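Asunto: Re: [aprendizaje-manip] ¿Cuántas demostraciones por tarea?

Hola a todos:

Qué alegría ver la lista tan movida esta semana. Contesto a lo de las bolsas con cordón, que es justo en lo que andamos metidos en Tatinport. Pego dos vistas de la mesa, una desde la pinza y otra desde la cabeza:

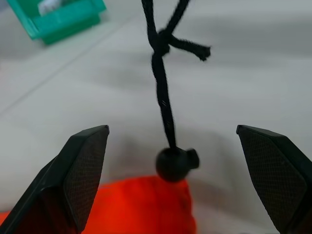
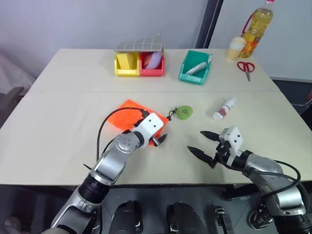
Mesa de Tatinport: la pinza con el cordón y el tope negros; después, los dos brazos con la tela naranja.

El miércoles se escribió en la lista:

> En Petridis tenemos 4 tareas definidas y queremos llegar a
> 1.000 episodios entre todas. Con los objetos rígidos vamos
> bien, pero con tela y cordones la política se queda dudando
> encima del objeto. ¿Grabáis más episodios o cambiáis la
> forma de grabarlos? ¿Y guardáis los fallidos?

Nuestra experiencia es que conviene cambiar la forma de grabar antes de subir la cantidad. Llevamos 112 episodios válidos con la bolsa y los últimos valen muchísimo más que los primeros. Al principio teleoperábamos con demasiado cuidado: el operador se paraba encima del cordón, corregía un poco, volvía a pararse... ¡y el modelo aprendió a pararse, claro! Ahora pedimos una aproximación continua, aunque salga menos elegante, y recortamos las esperas largas del comienzo.

La cámara de muñeca nos ha ayudado una barbaridad con el tope. Es negro, igual que las pinzas, y desde la cabeza cuesta seguirlo cuando el brazo lo tapa. Eso sí, si entrenáis solo con la muñeca perdéis la referencia de los contenedores, así que las dos vistas van siempre sincronizadas en el mismo episodio.

Sobre los objetos de alrededor: los dejamos a propósito (tijeras, un vaso de papel, la botella de aceite, el kiwi de juguete) y los cambiamos de sitio entre tandas. Con la mesa despejada todo parecía resuelto y luego bastaba poner una botellita al lado para que el brazo se fuera detrás de ella.

Los fallidos los guardamos, sí, con etiqueta aparte. Distinguimos 2 tipos: agarre perdido y objeto equivocado. Si el operador se recupera dentro del mismo intento, el episodio entra como válido y sin recortar, que esas recuperaciones son oro.

Para anotar usamos Ilier, con una frase corta por episodio. Procurad que no sea siempre la misma: «coge la bolsa por el cordón», «levanta la bolsa naranja», etc.

Si en Petridis os animáis, me encantaría comparar formatos. Nosotros grabamos a roughly la misma frecuencia en las dos cámaras y el conversor de Tatus se lo traga bien, pero todavía no lo hemos probado con datos de otra mesa.

¡Un saludo y a seguir grabando!

El equipo de datos de Tatinport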